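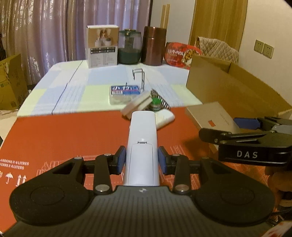 Hortensia Gaete asks whether the smoke alarm in the back hall still counts as passed if it only chirps. It does not, Hortensia. Chirping is how it resigns.

Bolen House, upstairs apartments
October walk-through, with comments

1. Smoke alarms, all floors. FAIL, back hall. New battery fitted, retest tonight at 7.

2. Extinguisher, kitchen. PASS. Gauge in the green. Please stop hanging oven mitts on it.

3. Stair rail, second flight. PASS, barely. Wobbles when leaned on by Georges Darwish, who leaned on it nine times to be sure.

4. Exit door, rear. FAIL. Opens fine, then meets a bicycle. Owner notified – again.

5. Battery covers on small electronics. PASS. Coin cells are kept in the high cupboard, away from the toddler in 2B.

6. Space heaters. FAIL. One plugged into a power strip, which was plugged into another power strip. Both unplugged. Catalina Núñez has been offered a blanket.

7. Water heater closet. PASS. Paint cans moved out. They are now in the laundry room, see item 8.

8. Laundry room. FAIL. Paint cans.

Repairs set aside: $475. Rail bracket comes out of that first.

Checked by Mirta Leiva. Items 1, 4, 6 and 8 stay open until I see them myself.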